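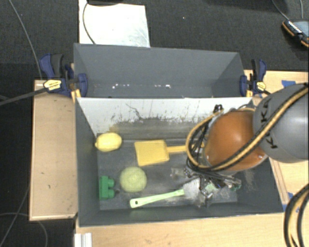 Lemon and spatula, gray bin.

I keep my household cash tips on one page, and the bank ones get the most mail, so let me start there! When Laxdal Savings raised its minimum balance to $300, I nearly paid a fee on an account I'd forgotten I had (my old vacation fund, poor thing). Now I check every balance on Wednesday with my coffee. I write them on an index card taped inside the pantry door, and mine said $1,848 last time.

If your bank gets bought, like Larken did, keep your old checks for 30 days before you shred them. Print your last statement too. And read the boring letters, even the ones that look like ads – my friend Bergþóra Holst found a new monthly charge in one.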